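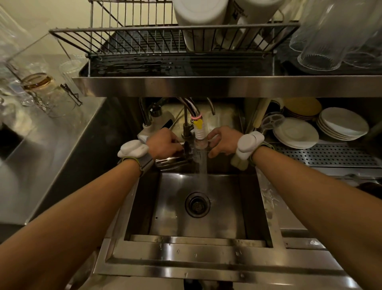 How to wash up by hand at a small cafe sink (and which advice to ignore)

Most dishwashing guides are written by people with a machine, a double drainer and a free afternoon. I have washed up behind the counter at Gostomdale for long enough to distrust nearly all of them. We get through 230 pieces on a slow shift and 337 on a bad one, and it all goes through one deep steel sink. What follows is the routine I use. Some of it came from Endang Krishnan, who trained me, and some of it came from getting things wrong.

I'm assuming you have a stainless sink, a tall faucet, a shelf or rack close by and not much counter. A home kitchen works the same way with fewer cups.

What you need

Dish soap, any brand. I've tried the expensive kind and couldn't tell the difference.
A soft sponge, and somewhere to hang it.
A long bottle brush with a head that reaches the bottom of whatever you own.
A wire rack with a tray under it.
A flexible extension for the faucet spout (optional, see below).

Step 1. Clear the rack first

Everybody skips this. If the rack is full of last night's glasses, you'll end up stacking wet on dry, and then you have a rack full of wet glasses and a bad mood. Put the dry things away, tip the tray out, and wipe it. A tray with standing water in it smells by December or by July, take your pick.

Step 2. Rinse before you soap

I know the argument that pre-rinsing wastes water. It may be true for a machine. By hand, coffee sludge and milk turn a soapy sponge gray in a few cups, and then you're spreading it around. A short rinse, cup tilted so the water runs around the inside, then tip it out. Keep the stream thin. Full blast doesn't clean any better and it puts half the water on the front of the counter and the other half on your shirt.

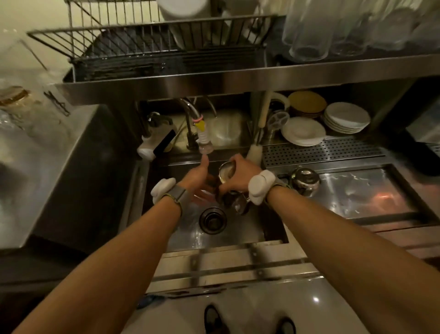
Small metal cups and jugs need more care than they seem to. Milk film hides at the bottom edge and under the rim, and metal always looks clean when it's wet. I don't trust my eyes on this. Run a thumb around the inside: if it drags, rinse again; if it slides, there is still grease and you need the sponge.

Flynn Bolger swears by soaking everything in baking soda. I tried it for a month. It helped with old tea stains and did nothing I could see for fresh milk, so I now keep it for the tea stains.

Step 3. Wash in order, more or less

The textbook order is glasses, then cups, then plates, then anything greasy. I agree with the first and the last. The middle doesn't matter much. What does matter is keeping heavy things out of the sink while you have glass in your hands. Steel basins are unforgiving, and I have the broken tumblers to prove it.

Don't bury knives or blades under suds. That one piece of standard advice is completely right.

Step 4. Bottles

A sponge won't get into a narrow bottle and neither will your hand, whatever the videos show. Do it this way:

1. Fill the bottle a third of the way with warm water and add one drop of soap. One. More than that and you'll be rinsing until closing time.
2. Work the brush up and down, then twist it against the shoulder of the bottle, where the residue sits.
3. Empty it completely.
4. Hold it upright, put the end of the spout in the mouth, and let it fill and overflow until the foam has gone.
5. Turn it over and let it drain. Fill it once more and smell it.

If it still smells of soap or yesterday's syrup, go back to 1. Adi Rondonuwu uses rice as a scrubber. It does work, but then you have rice in the drain strainer.

Now, the extension. I thought these ribbed nozzles were a gimmick. For plates I still do. For bottles I've changed my mind, as the end bends where you want it and you stop chasing the stream with the bottle. Take it off and clean inside the ridges every week. Hardly any seller mentions that grime collects in there.
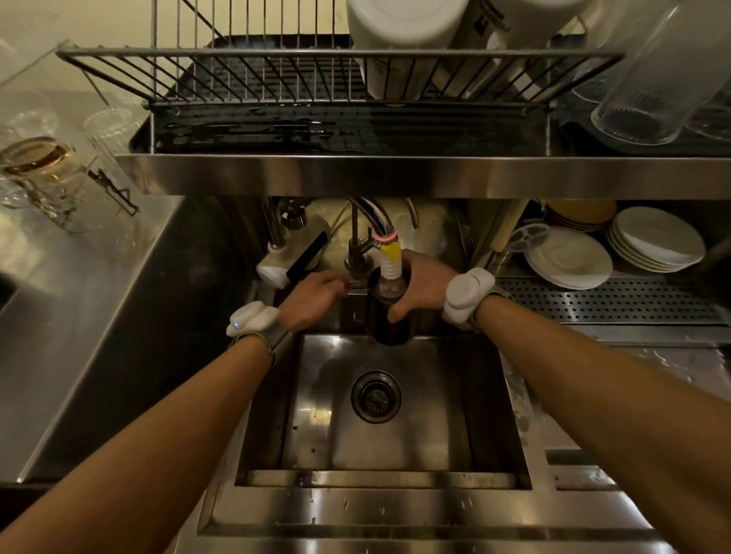
Nozzle in the neck of the bottle, bottle held upright.

Step 5. Rack it so it can dry

Upside down for glasses and tall containers. Plates on edge with a gap between them if you have the room. If you don't, dry them with a clean cloth and stack them. Towel drying gets a bad name in cleaning guides, mostly deserved, but a fresh cloth used for plates only has never given us any trouble.

Step 6. Finish the sink

Rinse the soap off the steel beside the basin, not only inside it. Lift the strainer and empty it. Squeeze the sponge hard and hang it up. Then wipe the front edge, where the drips collect.

I don't polish the steel. There are sprays for it, and the shine lasts until somebody makes tea.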